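April, late afternoon. Laundry corner, Hurnthorpe workshop

Third go at the soft toy washing question, and I still don't buy the claim we were handed. The Arkent sheet says a toy can go through a 40-degree cycle "repeatedly" with no change to the stuffing. Repeatedly is not a number. I asked Berge what they meant and got the same sheet back with a different cover page.

What we have so far: 268 washes logged across the whole batch, spread over 5 sample types. Sounds like a lot until you look at how they were done. Half the early ones have no spin speed written down. Some were dried on the rack, some on the radiator, and the log doesn't say which. I would not hang a conclusion on any of it. The 100 most recent entries are better, same detergent dose each time, same program, same rack. I'd keep those and put the rest in a separate tab marked "do not use."
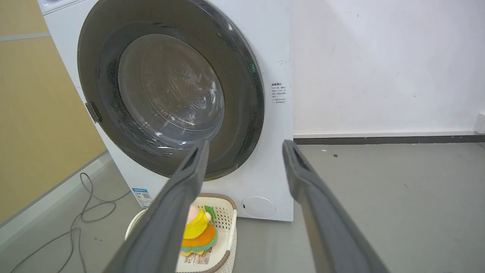
Filter first, before anybody blames the toys. Last month's lint weights jumped and the write-up called it fiber loss. Maybe. Or maybe the filter hadn't been cleaned since the towels went through, and we weighed towel. The cover is the round white one at the lower right of the front panel, so there's no excuse for skipping it. Clean it before every run, weigh what comes out, write it down even if it's nothing.

Second gripe, the tags. If a paper tag goes in with the toy it turns to mush and ends up in the lint figure too. Tags off at the bench, kept with the sample card.

The Flulau mesh bags are supposed to fix all this. The brochure promises less wear on seams. Compared with what, it doesn't say. I'm willing to try them but only side by side, bag and no bag, same load. If we switch everything over at once we'll learn nothing.

Drum counter read 1,454 at the start of today, going by the service book. Door seal wiped, no grit on the cloth.

Still open: who decides when a seam counts as "failed"? Two of us looked at the same seam and wrote different grades. Need a reference card with real samples stapled to it before the next run.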